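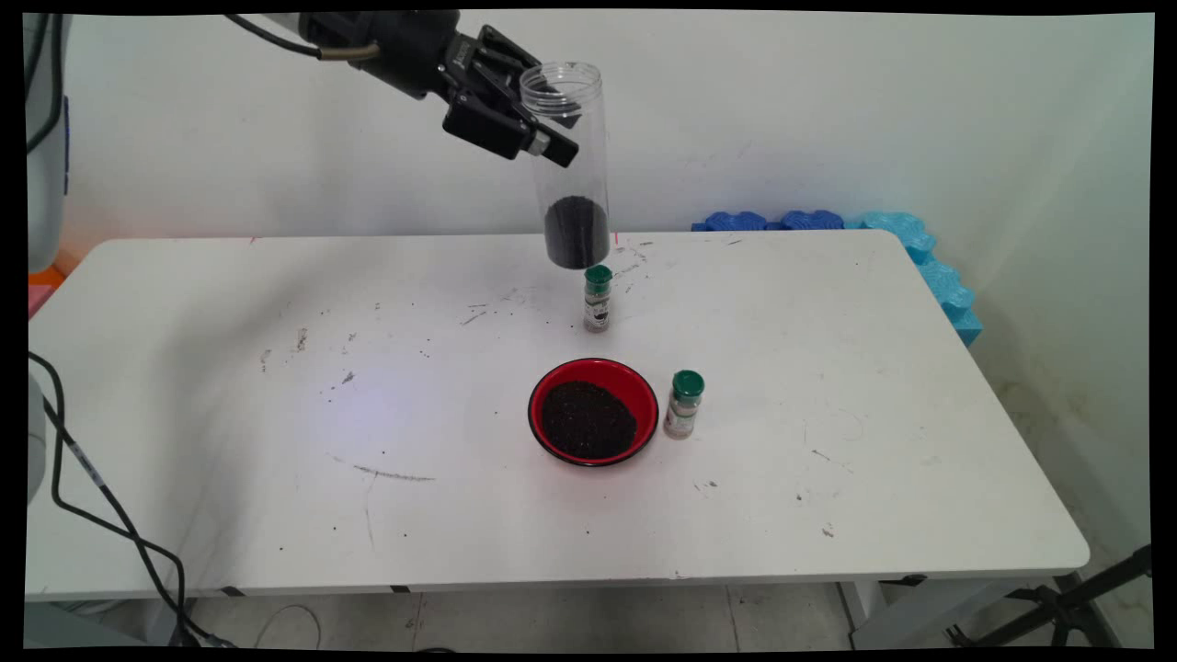 Fig. 2. Tall clear cylinder with the first layer of dark mix in the bottom, red bowl of mix, two green-capped jars.

Section 2: Filling the Cylinder

Now for the fun part! Once the mix starts going in, your Budstead planter begins to look like a little garden, and you get to watch every layer build up through the clear wall.

You will need:
The tall cylinder
A wide bowl (any kitchen bowl will do)
700 ml of Nindinia potting mix
Two small jars with screw caps
50 ml of water
A spoon with a long handle

1. Wipe the inside of the cylinder with a dry cloth. Dust shows up more than you'd think.

2. Tip the mix into the bowl and break up any lumps with your fingers. Take your time with this — fine, crumbly mix settles beautifully.

3. Fill both jars from the bowl, screw the caps on, and set them aside. You'll want them for topping up in Section 4. Old spice jars are perfect, and you can leave the labels on.

4. Hold the cylinder upright and spoon in mix until the bottom quarter is filled. Stop there for now.

5. Tap the base gently on the table, turn the cylinder a little, and tap again until the surface is level.

6. Drizzle the water down the inside wall, which also rinses down any crumbs stuck to the sides.

Note: Crumbs will get on the table. Brush them back into the bowl when you're finished and use them in the next layer.

Note: If you are using Sodum coarse mix, sift it first. The big pieces leave gaps against the wall (some people love that look, so suit yourself!).

CAUTION: Do not press the mix down with the spoon. Packed mix drains slowly, and seedlings have a hard time rooting in it.

CAUTION: Lift a filled cylinder with one hand under the base. Never carry it by the rim.

Leave the cylinder open overnight before you plant. A September start on a bright windowsill works very well for chives and parsley.

Filling steps written by Amrit Caron. Continue to Section 3: Planting.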